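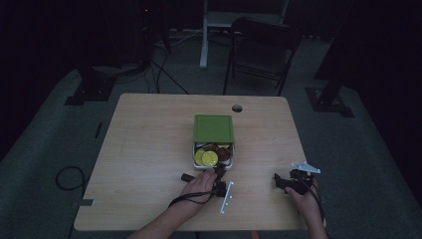 DRUSTON, December

4 min read

Lulunell sells its hand-held gripper pair as a way to teach household chores to a machine. A person holds one unit in each hand, does the chore, and the recorded motion is used to train a controller for a two-armed robot. I had the pair for 29 days. The question for this review was narrow: can the resulting controller tidy small objects on a table well enough to be left alone with the job?

The main test object was a hinged tin of foil-wrapped chocolate coins. It is a harder item than it sounds. The coins are thin, they overlap, and the foil dents under light pressure. The lid stands up behind the base, so any approach from the back is blocked. The jaws have to come in over the front rim and find an edge.

Recording. We logged 687 demonstrations over the loan period, split between Sunita Upadhyay and Lahcen Belkadi. Both were comfortable with the jaws after an hour. Wrist fatigue set in sooner than expected. The cables exit toward the forearm and will lie across the wrist if they are not routed first. A clip would fix this and none is supplied. The silver brackets are rigid and did not shift in use.

Jaw performance. Grip on boxes, mugs and folded cloth was good. Grip on flat items was poor. A coin lying alone on bare wood had to be slid to the table edge before it could be picked up. Inside the tin, coins leaning on one another were easier, as the raised edge gives the jaw something to get under.

Controller results. Trained on our recordings, the controller closed the lid on the empty tin in 9 of 10 trials. Moving a single coin from the tin to a saucer succeeded in 4 of 10. The usual failure was picking up two coins at once and dropping one. A person does the same task in a few seconds. The robot needed most of a minute per attempt, failed or not.

Comparison. The older Keskin pair has wider jaws and costs $800 less. It handles laundry equally well and cannot manage coins at all. Buyers interested mainly in cloth should look there first.

Chores by machine are workable today where the object is large, stiff and always in the same place. Sorting a tin of sweets does not qualify. I would recommend the Lulunell pair to a lab or a workshop with time to record, and would not recommend it to a household.

Reviewed by Anneliese Frerichs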